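Bresomon FAQ: training in simulation

Why do you fill the counter with such odd things?
We get this one a lot, and we love it! Bresomon shuffles the objects and rooms between runs — the hope is that the arm learns to grasp shapes in general, clutter and all.

How many demonstrations does each task need?
We start from 40, and Fikri Subramaniam replays 10 of them by hand before we train anything.

What does a scene look like?

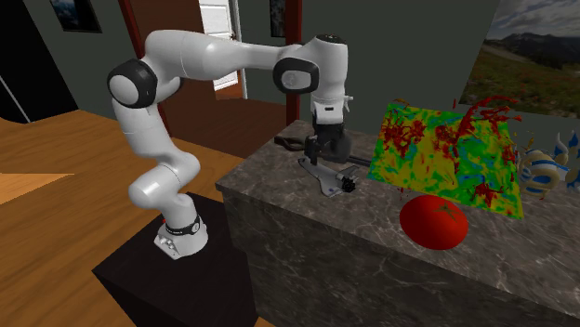 Simulated kitchen-style counter, gripper above the toy shuttle.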